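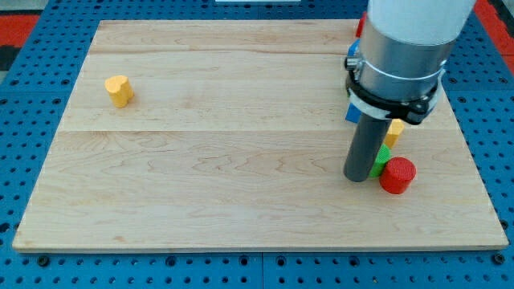
Stop Buying Grippers (At Least for Your First Year)

I'm going to say something that got me a lot of grief at the Stosteldale shared workshop, and I'm going to say it slowly so the Idora people can take notes: if you're building your first robot setup, leave the gripper in the store. Put a stick on the arm. A plain round rod, pointing down. Then teach it to push blocks across a board, and don't let yourself do anything fancier until it's good at that.

I know, I know. Pushing looks dumb. When my brother-in-law came by the shop he watched for a while and asked when it was going to pick something up, and I had to tell him it wasn't going to pick anything up, ever, that wasn't the point, and he went off to look at somebody's lathe. Fair enough! A hand is exciting. A hand looks like the movies. I wanted one too, and last February I went out and spent $400 on a two-finger job that I fought with for the rest of the winter. The fingers slipped and the cable snagged. Every time something went wrong I had no idea if it was my code, my wiring, my calibration or the little rubber pads, so I'd fix all four and learn nothing about any of them.

With a rod there's so much less to blame. It's where you told it to be or it isn't. If a block goes left when you wanted it to go right, you hit it off center, and you can go look at your numbers and see by how much. I learned more about my own arm in two weeks of shoving wood around than in that entire winter of pinching at it.

And pushing is hard, by the way. People who sneer at it haven't tried it. A cylinder wants to roll around the tip and get away from you. A cube turns when you catch it near a corner. The yellow ones with the heart-shaped outline are the worst of the bunch, because they've got that lobed side and they swing in whatever direction they please. Try getting one across a board that has seams in it, with other blocks crowded in where you need to put the rod. I logged 1,341 pushes over the summer (yes, in a spreadsheet, leave me alone) and in the first 166 of them I don't think I had a single run I'd have shown to my mother.

Now, the other side. Patricio Collado, who has the bench by the door and more patience than I do, thinks I'm being a snob in reverse. His argument is that beginners quit when they're bored, and that a kid who gets to close a claw on a block in the first hour will come back the next week. He's got a point and I've gone back and forth on it. I've seen that grin. But I've also seen the same kid stuck on the claw a month later, with somebody's dad doing the debugging, and I'd bet a decent lunch that the rod kids stick around longer. I can't prove it. Patricio can't either, so we go on arguing over the coffee pot.

What bugs me more is the way kits get sold. I got the Vidal catalog and the Gustska one in the same mail, and from page one it's fingers and suction cups and some five-jointed thing that costs more than my car. I couldn't find a plain rod in either of them. Of course not, there's no money in a rod. You can turn one from scrap in an afternoon, or get someone who likes turning things to do it for you, and the clamp to hold it is maybe the trickiest part of the job. I'd spend the savings on a flat, solid table with plenty of holes to bolt things to. A wobbly table will eat a whole weekend – ask me how I know.

The board matters too, more than I figured going in. I like real wood with a nice even grain on it, light in color so that bright blocks stand out for the camera software. Somebody at Idora told me to use glass because it's smoother. Sure, and then you get reflections all over the place and you're back to debugging four things at once.

So that's my pitch. Give the rod 100 honest pushes before you decide it's beneath you. If you still want the claw after that, go ahead and get one, and I'll even sell you mine. It's in a box under my bench and the pads are nearly new.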